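Price history for PC and console game keys, collected from public shop pages and kept as plain CSV. Maintained by Rerko.

# wallner-keys

`wallner-keys` is a data set of listed prices for digital game keys. It has one row for each game, shop and day on which a price was seen. It was put together to answer simple questions: how fast a new game drops in price, how often a "sale" is the same as the normal price, and which regions pay more for the same key.

Current release: Friday, November 19, 2021.

## What's in it

| Item | Value |
|---|---|
| Games | 1,161 |
| Shops | 6 |
| Platforms | PC, PlayStation, Xbox, Switch |
| Currency | USD, with the original currency kept in a second column |
| Format | CSV, UTF-8, comma separated |

Games with fewer than two shops listing them are left out. DLC and season passes are in a separate file, `addons.csv`, and are not counted in the table.

## Files

- `prices.csv` -- the main table
- `games.csv` -- one row per game, with title, publisher and release date
- `shops.csv` -- short codes for the shops and the fee each one adds at checkout
- `addons.csv` -- DLC, passes and in-game currency
- `favholm/` -- the matching tool, see below

## Columns in prices.csv

- `game_id`: number, matches `games.csv`
- `shop`: short code, matches `shops.csv`
- `platform`: `pc`, `ps`, `xb` or `sw`
- `region`: `us`, `eu`, `row` or `global`
- `edition`: `standard`, `deluxe` or `other`
- `price_usd`: price before fees
- `price_orig`, `cur_orig`: price and currency as shown on the page
- `in_stock`: 0 or 1
- `seen_on`: date, YYYY-MM-DD

An empty `price_usd` means the page loaded but had no price on it. A missing row means the page didn't load. Please don't fill either with zero.
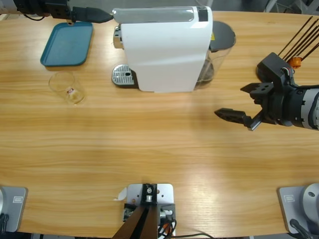 *White coffee machine with its water tank on the right, on a wooden tabletop.*

## Matching titles

Shops don't agree on names. One lists "Game of the Year", the next "GOTY", a third puts the platform in the title. Favholm is the small script that cleans these up and assigns a `game_id`. It strips platform words, expands common short forms and compares what is left with `games.csv`.

Anything below the cutoff goes to `unmatched.txt` and is sorted by hand. The list had 700 lines before this release. All of them were either matched or dropped, and the choices are saved in `favholm/manual.csv` so they carry over next time.

To run it:

```
python favholm/match.py --in raw/ --out prices.csv
```

Use `--strict` if you only want exact matches. You will lose a lot of deluxe editions that way. 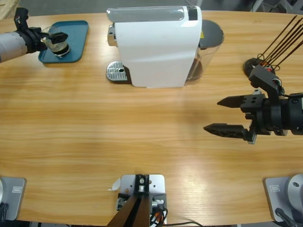
*Clear glass cup held over the blue tray, coffee machine to the right.*

## Known problems

- Ramgate (`rg` in `shops.csv`) changed its page layout in June. Its `in_stock` values before that are not reliable. Prices are fine.
- Region was often missing on older pages. Those rows say `global`, which may be wrong.
- Coupon codes are not applied. If a shop showed only the price after a coupon, that price was used and the row is marked in `notes`.
- Exchange rates are daily, so small moves in `price_usd` can come from the currency and not from the shop.
- Two remasters share a `game_id` with the original game. Splitting them is on the list.

## Sample

`sample.csv` holds 500 rows picked at random, for trying out code before downloading the full set. It is not balanced by shop or platform -- don't draw conclusions from it.

## Use

Free for research and personal projects. Credit "wallner-keys, Rerko" and give the release date. The prices are old by the time you read them, so don't use this as a shopping guide. A listing here says nothing about whether a shop is safe or allowed to sell the key.

Corrections go in the issue tracker. Include the `game_id`, the shop code and the date of the row.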